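Search this site Search Go

6th September
by Kalliopi Jurić

Today I must write quickly, my hand is tired and I want to sleep before ten.

The arm stopped again in the afternoon. I say "again", but last week it was only the small stop, when it loses the box and waits for somebody to press the green button. Today was different and I did not like it at all.

I will put it in order, so that I can read it later and not mix the days. In the morning everything was fine. The arm took cartons from the belt and put them on the pallet, the same as every day, and Nosach was at the screen with his coffee. He had changed the speed on Monday, he told us so, but he did not say how much. After lunch there was a carton with a soft corner. The suction cups took it, lifted it, and one side came free. Normally the sensor should feel that the air pressure is lost and the arm should stop in its place. It did not stop. It made the complete turn with the carton hanging from one side, and at the end of the turn the carton flew off, over the low part of the fence, and fell on the yellow walking line.

There was nobody on the line at that moment. I was on it maybe two minutes before, with the hand cart. I keep thinking about these two minutes.

Vukčević pressed the red button and the arm stopped properly, with the loud noise of the brakes. So the red button works, this is good to know. Then we all stood and looked at the carton. It was 27 kilos, I read it on the label afterwards. A thing of 27 kilos that flies is not a small matter, even if it flies only two meters.

Then came the part that made me angry. Nosach wanted to restart. He said it was a bad carton and the arm was not guilty. I said no, the carton may be bad, but the sensor should see it, for this we have a sensor. We had some words. I am not proud of my voice, but I am satisfied that I did not agree. Vukčević was on my side, he turned the key to off and put his own lock on it, and he kept the key of the lock in his pocket until the end of the shift.

I telephoned Derkico, who serve the machine. I waited 30 minutes on the line with the music. The young woman there was polite and asked good questions. She asked for the event list from the controller, so Nosach exported it and we looked at it together before sending. And there it was: the pressure warning was in the list, with the right time, but it was marked as "information" and not as "stop". Somebody has changed the level of it. She says that this can happen when the program Restard is updated, the old settings come back to the first values. The last update was in August. So for all these days the arm was working without this protection and we walked next to it as usual. I counted the cycles from the screen, because I wanted to know: almost 2000 since the update. In all of them it had no need for the warning, only today.

Nosach became very quiet when he saw it. Later he said sorry to me, in front of the others, and I said sorry for the voice. It is finished between us.

With the arm locked we had to do everything by hand, as in the old times. Cartons to the pallet, two persons for the heavy ones, and after that the sacks that were waiting to be opened. My back remembers each one.
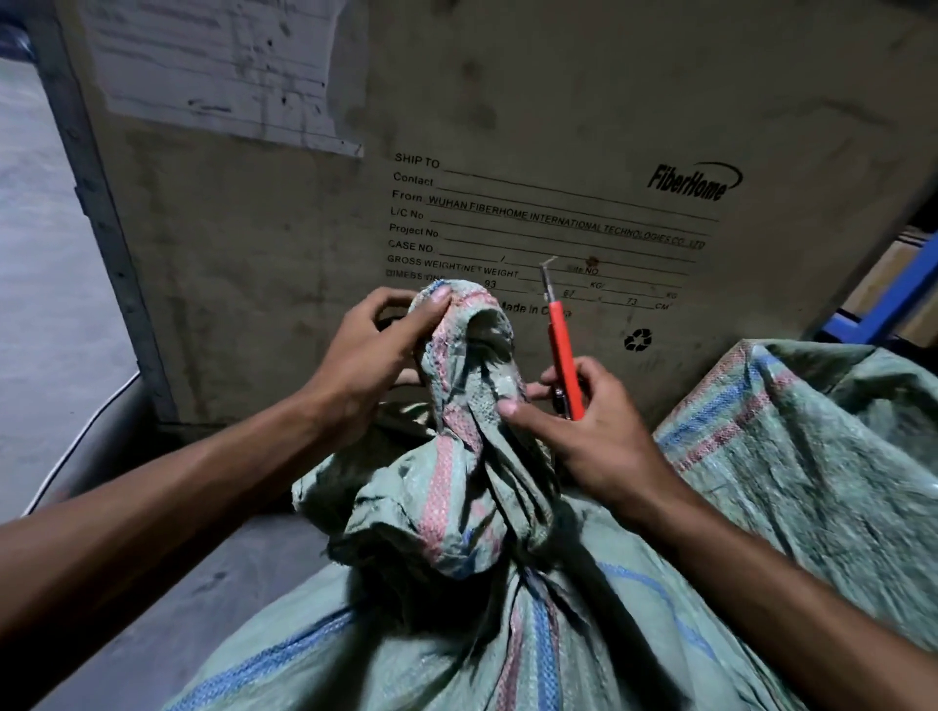
I had forgotten how slow it is, and also how calm. You can hear people when the machine is off. Vukčević was singing something, badly. We finished 30 minutes after the usual time and left the rest for the morning shift, with a note on the fence: DO NOT START, LOCKED, ASK VUKČEVIĆ. I wrote it in large letters and put tape on all four corners.

The technician comes tomorrow, she promised before noon. I want to ask him these things and I write them here so I do not forget:

Which other warnings went back to the first values, and can he print the complete list?
Can we test the lost pressure with an empty carton, every Monday, before the belt starts?
Why is the fence low on that side?

The third one I asked already in spring, and the answer was that the fence is according to the drawing. I will ask again.

Now I put cream on my shoulders and go to bed. I have to call my sister, but tomorrow.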